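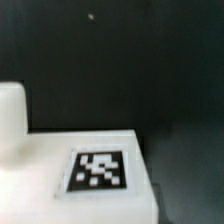

Step block, marker on the low flat.

Bench notebook, props and fixtures
May, started after lunch

Goal for today: get the white pieces for the drawer-and-bin setup sorted, written down and back on the black table so Natsumi can start on her part in the morning. Got most of it.

Step block
White plastic, matte. Tall part one end, low flat part the other. Marker goes on the flat, inside the gray surround. Tomomi wanted it on the upright. Talked about it over coffee and left it on the flat, easier to get a cloth on and you don't need a mirror to see if it's straight.

Cleaned with damp microfiber and one drop of dish soap, then plain water. NO alcohol on the matte stuff. Tetsuya did that to an older block and got a shiny patch the shape of his thumb, which you then see under the lights every single time. Old block is in the Stergiou crate if anyone wants to look.

Rounded corners on the top of the upright are fine. Long edges had a bit of a burr, went over them with 400 wet, light, 2 passes. Don't go near the marker with the paper. Mask it first, blue tape, pull it off slow and flat.

To do: felt dots underneath. It slides on the black top if you bump the table. Tried the cork ones, too thick, the block rocks. Kemus thin felt would do it, we have a half sheet somewhere, I think in the drawer with the calipers.

Markers
Reprinted the whole sheet. First try came out at 97% becuase the print dialog had "fit to page" on again. Checked with calipers, cursed, did it over. Second sheet good. 19 on the sheet, 9 cut so far.

Cutting order that works:
1. Let the sheet sit flat under a book. Fresh off the printer it curls.
2. Steel rule, new blade. Cut outside the line, then trim to the line.
3. Back of each one gets its number in pencil BEFORE it leaves the mat. Yes I mixed up a pair last time, yes it took until dinner to find out.
4. Dry fit. Look at it from straight above.
5. Peel one corner, set that corner, roll the rest down with a finger in a clean glove.

Houshang asked why not glossy stock. We had glossy. One bright lamp and half the pattern is gone. Staying with matte.

Spare ones in the flat tin, lid labeled. Please put the tin back on the shelf over the sink and not in the sink, Yae found it there.

Table
Wiped the black top twice. It shows everything, dust, fingerprints, the ring from somebody's mug. Second wipe has to be with a dry cloth or it streaks. Lint roller after that for the fuzz off the cloth, sounds silly, works.

Green wall behind is OK. There was a crease down low on the left, steamed it from the back with the little travel steamer and it mostly let go. Did not iron it. Do not iron it, it's not cotton whatever the tag says.

Cables at the back left corner still droop further than I'd like. Want a couple of soft ties back there, loose enough that nothing pulls. Natsumi has a bag of them from the Zomance job. Ask.

Placing
Put the bin in the middle and the big white block to its right. Spent too long on this. If the bin goes too close to the big block you can't get your fingers down that side to lift it for cleaning, so leave a hand's width when resetting. Once it's in use it wanders, that's fine, put it back at the end of the day.

Wanted pencil ticks on the table for the corners. Pencil doesn't show on black, obviously. White pencil shows too much. Ended up with tiny bits of black tape, you can feel them with a fingernail and barely see them. Good enough. Sketch of where they go is on the inside back cover of this notebook, measured from the front edge. 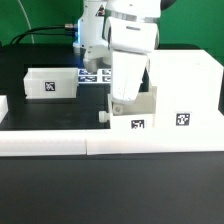 Bin notes
Open top, thin walls, a little see-through. Marker low on the front, knob out the left side, screw next to it.

Thin walls are the weak spot. Press on the front too hard when sticking the marker and the whole face gives, then the marker goes on with a bubble in it. Put your other hand inside the bin behind it, or a block of foam. Foam is better, my hand is too big to get in flat.

Knob: had worked itself loose, would turn when you grabbed it. Took it off, cleaned out the hole, back on, snug and then a hair more. Do not crank it. Will check again in a week. If it's loose again, a drop of the purple threadlocker, but test on scrap first, Tomomi says some of them craze clear-ish plastics and I belive her.

Screw head on the side is OK, left it alone.

Because the walls let light through, whatever you put inside shows a bit as a shadow. Tetsuya suggests lining with white card. Cut a liner, looked fine, fell out when I tipped the bin over. Needs a tab or double sided. Parked.

Washing: lukewarm only. Upside down on the rack, on a towel, don't lean it on anything. Marker face up and away from the drips, edges lift if water sits on them.

Odds and ends
- Scale in the corner is reading funny, more than 9 grams off with nothing on it. New batteries first, then complain.
- Jorkby trolley, bottom shelf is now white parts ONLY. Took the paint cans off it. They are under the window.
- Gloves nearly out, mediums. Put on Yae's order list.
- Lost one felt dot and the small Phillips. If you find the Phillips it has green tape on it.
- Houshang borrowed the good steel rule. Written here so I remember who to bug.

Tomorrow
Felt under the step block. Ties for the cables. Cut the rest of the sheet if the blade holds up. Ask Natsumi if she wants the liner at all before I make another one.

Stopped at ten past six, cloths are in the bucket soaking.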